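Search this site Type your question and press enter

How do you teach a robot to tidy a bedroom?

Hi, I'm Yesenia Ibarra, and for my job I help robots learn. People think I must type secret codes all day long. Some days I do type a lot! But other days I work in a bedroom, and I open and close the same drawer until my shoulders get tired.

Let me back up. Think about how you learned to tie your shoes. Somebody showed you, then you tried it, then you tried it again (and again, and again), and one day your fingers just did it. A robot can learn in sort of the same way. We give it lots of examples, and a computer program looks through all of them for patterns. We call that program a learning system. Ours has a name, Tider, and the whole project is called Culberg.

So what's an example? For us, it's one short recording of one small job. It has the pictures from the camera near the robot's hand, plus a list of how the hand moved the whole time. Robot people call the hand a gripper. It has two fingers and that's it. No thumb! Try picking up a sock with just two fingers and you'll see why it needs practice.

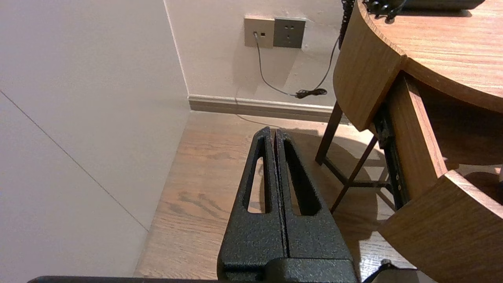 The gripper's two black fingers, with a round wooden table on the right.

When you look at a picture like that, you know right away what's floor and what's wall. You've been looking at floors since you were a baby. Tider starts out knowing none of it. To a computer, a picture is a giant grid of numbers, and a brown floor and a brown table can have numbers that are almost the same. Tricky!

That's why one example isn't enough. If Tider only ever saw a drawer from one spot, it might learn "a drawer is a brown thing on the right side." Then you move the robot over a little and it's lost. We want examples from lots of spots, with the drawer on the left, on the right, close up and far away.
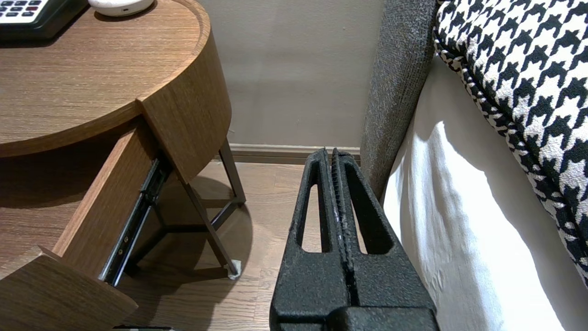
An open drawer on the left, a bed on the right, and the gripper in between.

I keep a notebook of how many examples we have. In April we had 80, and I was so proud of them. Now we have 592! My goal for each job is 100 good ones, and we have seven jobs on the list, so you can work out how many we need in all and how many I still have to go. (Get a pencil. I'll wait.)

Shadows are another thing I get asked about. Could a robot mix up a shadow with a real object? Yes, it could. A shadow has a shape and an edge, and it's darker than the floor next to it, just like a thing you might want to pick up.
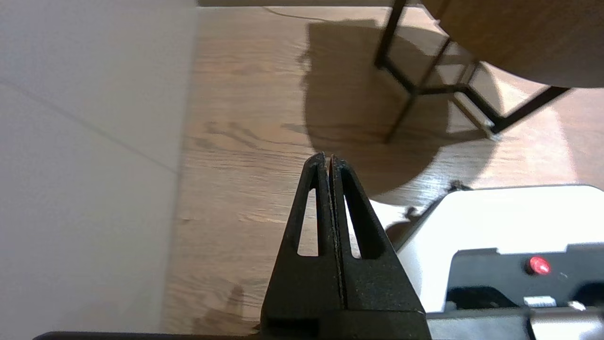
We don't erase the tricky examples, either. We keep them in, so Tider gets to practice on rooms the way rooms really are, with cords and table legs and bright patches of light. What we do take out are the broken ones, like when a recording stops halfway through. My friend Cuevas checks every single recording before it goes in, and he's much pickier than I am.

Then comes the test. We put the robot somewhere it hasn't practiced and let Tider pick the moves all by itself. I always hold my breath for that part.
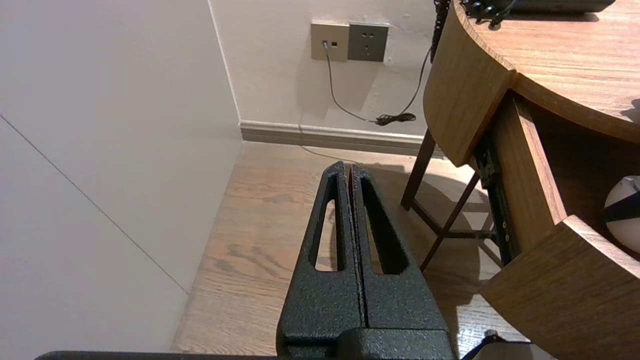

If you want to try this at home, you only need a friend and a drawer. Have your friend close their eyes and hold out one hand. Now tell them how to open the drawer using only words like "left," "up," "forward" and "pull." Write down every word you said. There, you made an example! Do it again standing in a different place and compare your two lists. When my class visitors from Carkley tried it, their second list was twice as long as the first one.

Words to know
Gripper: a robot's hand.
Example: one recording of a job being done.
Learning system: a computer program that finds patterns in examples.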